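Stollix Kitchen Sim, two-hand subset
Data card, revised 13th January

Read this before you train on it

The previous version of this card said the subset "supports transfer to real kitchens." We have taken that sentence out. It rested on one comparison, run by the same group that built the data, on the tasks the data was built for. What follows is a more careful account of what is in here and what we think it can be used to show.

What it is

2,000 simulated episodes of a two-armed robot with five-fingered hands working at a kitchen counter. Each episode has a top-down video, joint positions for both arms and both hands, and a one-line task instruction. Everything is rendered. No real robot was run to make any of it, and no real footage is mixed in.

Episodes were produced by taking a small pool of human teleoperated demonstrations in the simulator and replaying them with changed object positions, textures and lighting. The pool holds 34 demonstrations. Please keep that number in mind whenever you see the larger one. A model that has seen all 2,000 episodes has seen 34 people-driven motions, bent to fit new layouts.

Layout

episodes/ one folder per episode
meta/tasks.json instruction text and task id
meta/source.json which demonstration each episode was grown from
splits/ train and held-out lists, old and new

Use the new splits. The old ones were drawn at random over episodes, so nearly every held-out episode had a sibling from the same demonstration in training. The new ones are drawn over demonstrations. Scores drop sharply when you switch, and the lower scores are the ones to believe.
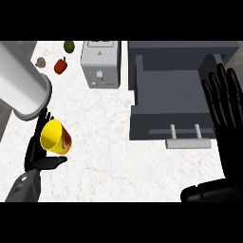 The success flag needs the same kind of caution. It is set by a check on final object pose, and the check is loose. An object that ends up in the right region passes even if it was dragged, dropped from a height or pushed there with the back of a hand. We went through 954 episodes by eye and found plenty that carry the flag and would not be called a success by anyone who had to eat in that kitchen. Those reviews are in meta/review.json. The remaining episodes have only the automatic flag.

Contact is the weakest part. The simulator lets fingers sink slightly into objects under load, and grasps hold that should slip. Policies learn to lean on this. If your method reports unusually steady grasps here, rerun it with the friction setting lowered before you write anything down. The Skarkach baseline lost most of its advantage over plain behavior cloning when we did so, and it was our baseline.

What we would not claim from this data

That a method "generalizes." Layouts change, but the room, the viewpoint and the kinds of tasks stay close together.

That two hands are needed. In many episodes one arm does the work and the other mostly stays out of the way — a single-arm policy with the second arm parked is a fair baseline and we should have included it from the start.

That more episodes helped. We saw gains from adding replayed episodes up to a point and then flat curves. Runs with different seeds overlap enough that we can't say where the flattening begins.

Known problems

Some instructions name an object that is hidden for part of the episode. Joint readings are clean in a way real encoders are not. A timing offset between video and joint data was fixed in October; copies downloaded before then should be thrown out.

The Mbwambo evaluation scripts still point at the old splits by default. Pass the split file by hand until that is merged.

Corrections go to the issue tracker at the Groltville lab. Failed replications are welcome there too, with the config file attached.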